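Search the site Type a word and press Go

Why Doesn't a Coat Stand Fall Over?

When I was seven I hung my wet duffel coat on my gran's coat stand, and the whole thing came down on the dog. (The dog was fine. He was under the coat for ages and I think he liked it.) I was told off for hanging it "all on one side", and I remember thinking, well, what other side is there? It's a coat. It's only got one hook!

So today I want to tell you how a coat stand stays up, because it's a much cleverer bit of furniture than it looks.

Everything has a balance point. Grown-ups call it the centre of gravity. Try it with a ruler: lay it across one finger and slide it along until it stops tipping. That spot is where all the ruler's weight seems to be gathered up. You've got one too, somewhere near your belly button, and it moves when you lean.

Now, a thing stays standing as long as its balance point is above its base, the part that touches the floor. If the balance point wanders out past the edge of the base, over it goes. Stand up, put your feet tight together and lean sideways. You'll wobble quite quickly. Do it again with your feet wide apart and you can lean a lot further. Same you, bigger base!

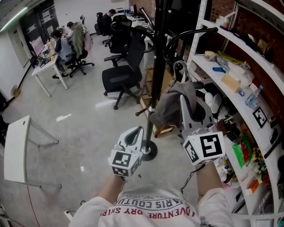
Coat stands have a hard job, as they're tall and thin and people hang things right at the top. A heavy coat up there pulls the balance point upwards and also out to one side. The answer is to put something wide at the bottom, and if it's heavy as well, even better. Look at the black one with the curved hooks: it's only a slim pole, but it has a round base sitting on the floor to hold it up. The office chair next to it does the same job with a five-pointed star, so you can lean a bit in any direction.

Why round? Well, a circle reaches out the same distance all the way round, so it doesn't matter which hook you pick. A square base reaches further at its corners than at the middle of its sides, so it's easier to tip one way than another.

I asked my friend Apolline Gautier, who mends old furniture in Mollstead, what she does with a wobbly stand. She turns it upside down and looks for a loose screw first. Then she checks the floor! She once spent a whole Saturday on a stand that had nothing wrong with it – the floorboards in the hall sloped.

You can make a tiny one at home. Push a pencil upright into a lump of modelling clay and flatten the clay into a circle. Bend a paper clip into a hook, tape it near the top of the pencil and hang paper clips from it, one at a time, until it topples. Then make the clay circle wider and have another go. After that, tape a second hook on the opposite side and share the clips between the two. Mine held so many that I ran out of paper clips and had to start on hair grips.

And if you've got a real coat stand at home, put the heaviest coats on opposite sides. Gran's dog would thank you.

More to read
Why do wheels on chairs spin round?
How a zip works
The lighthouse at Stellport
What is a brick made of?
Ask me: why do socks go bobbly?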